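Home | Topics | Ask | Members | Sign in
Search the help pages... Go

Best way to sort a mixed toy basket?

Marlene Fröhlich
Our toy basket has gotten out of hand. I've got balls, stretchy cords and soft toys all in one heap, and my two kids just dump the lot to find one thing. Do I buy bins with lids or what?

Lammers76
bins

Anneliese Böttcher
I'd skip the lids! Mine never went back on. Pull the cords out first, because they tangle around everything, and hang them on a hook. Then give the balls their own tub and wash the cloths (I do mine with the towels). I keep one wire basket as the catch-all — it fills up fast. 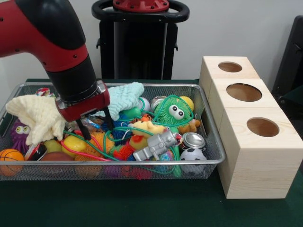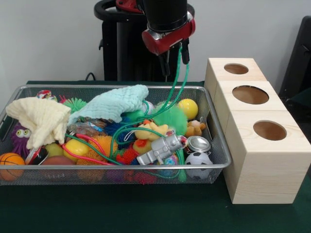
I empty it every January and again before summer, and the spiky balls go in a bowl of soapy water. Let the kids pick which soft toys stay out. Mine argued for an hour the first time, so maybe start after lunch.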